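1/29/26

Spent most of the day on the segmentation code for the table recordings. The training run from Monday night finished with a loss I would have been happy with in the fall, but the policy still stalls between picking something up and letting go of it. I have been blaming the learning rate. Now I think it is the labels.

Morning

Started by going back through the raw recordings with the label track on top. There are 367 episodes in the Clokthorpe set and I had only ever looked closely at the first few. The task prompt is the same for all of them, clear the small things into the bin, and the segmenter cuts each episode wherever both grippers slow down below a threshold. It works for plain pick and place. It does badly when the hands are near the table edge at low speed, and it will happily put a cut there or leave one out depending on the noise.

The bin is a pedal one with a latch on the front. The planner stub has an "open lid" step at the start of every episode, including ones like this where the lid is already up. I took the step out and replaced it with a check on the lid state. It should have been a check from the beginning. 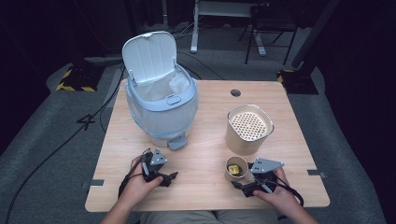
Pose tracking

Found a separate problem while doing that. The pose of each gripper comes from the tracker and the jaw width comes from the gripper itself over the cable, and the two clocks drift. By the end of a long episode they are 7 frames apart. That means the label for "jaws closed" lands after the hand has already begun to lift, and the policy is being taught to lift first and close second. This would explain a lot.

I wrote a resampler that lines both streams up on the tracker clock and puts the offset in the episode header. Ran it overnight style on the small machine, Kashindye, while I ate lunch. It got through everything except 3 files with broken headers. I moved those out and will look at them some other time.

Afternoon

Reran the object detector on the head camera view. The tan container with the white perforated top is a nuisance. The detector gives it one box for the body and another for the top, and anything small and dark lying on the top gets merged with the holes. I tried a higher input resolution on the crop around the right gripper and that helped some. The paper cup is easier, though when it is tipped over the class flips between "cup" and "unknown" from one frame to the next.

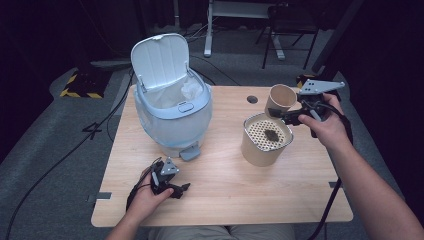

Right gripper over the container, with the cup tipped behind it.

Added a simple filter so a class has to hold for 13 frames before the planner hears about it. That is slow, but the planner only replans between segments anyway – I can shorten it later.

Merged the resampler into the Balora branch before I left. Did not merge the detector change. The new training run is going with the corrected labels and the old learning rate, so that only one thing is different this time. Also need to write down the segmenter threshold somewhere other than in my head, and answer the message from Tirkcombe asking for the export format. Left at seven, rain again.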